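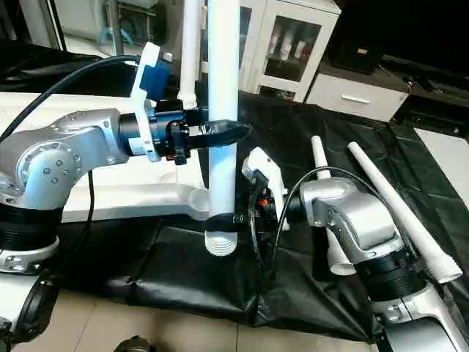

White plastic tubes and ribbed fittings set out on a black plastic sheet during assembly.

Opinion: Plastic furniture deserves a proper assembly standard

Nov 24, 2023

The Bonbridge Institute for Household Goods has held for several years that inexpensive furniture should be judged by the same rules as costly furniture. The molded plastic stool or side table, sold in parts and put together at home, remains the clearest case. It is bought in large numbers, used daily, and rarely given a page of instructions worth the name.

In July the Institute reviewed 1,243 written comments from households in Nisow and the Karras district. Of these, 700 concerned legs and their fittings. Breakage was a minor theme. Most writers wished to know how far a leg should go into its socket, and how they were to tell when it had gone far enough. The leaflets gave them no answer.

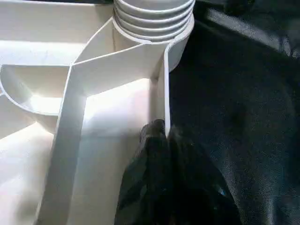 The Institute regards this as a failure of duty on the part of sellers. A push-fit joint leaves the buyer without the plain signal that a tightened screw provides. Some joints click, some grip by friction alone, and some require a firm blow with the palm. A buyer who guesses wrong may sit down on a leg that is only partly seated. A line molded into the plastic at the correct depth would settle the matter at very little expense, and the Institute can see no sound argument against it.

Sellers reply that the parts explain themselves. The Zellis trade group repeated this view in its response to our review, and noted that only 51 of its members' listed products carry printed instructions longer than one page. We read that figure as support for our own position. 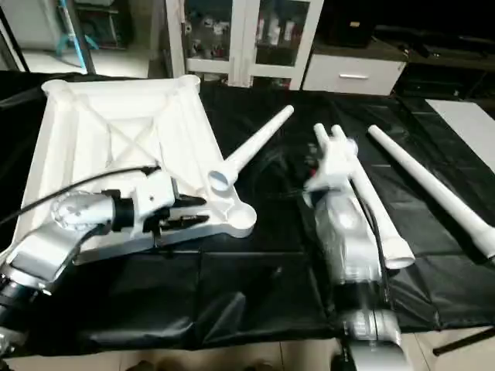 Order of work is a second matter on which buyers receive too little guidance. It is our view that the frame should be placed underside up on a level surface, every leg started by hand, and none driven home until all are standing. The common square frame, with its crossed ribs and a socket at the corner, takes a long tapered leg by the wide end, and a leg set at a slant is easily forced out of line when its neighbors are missing. A single drawing would convey this to any adult reader.

The Institute therefore asks for 3 measures: a depth mark on every push-fit leg, a drawing of the full sequence, and a stated load limit molded into the frame itself. Draft wording has been sent to manufacturers in Bonbridge and Karras, and written replies will be published in full as they are received.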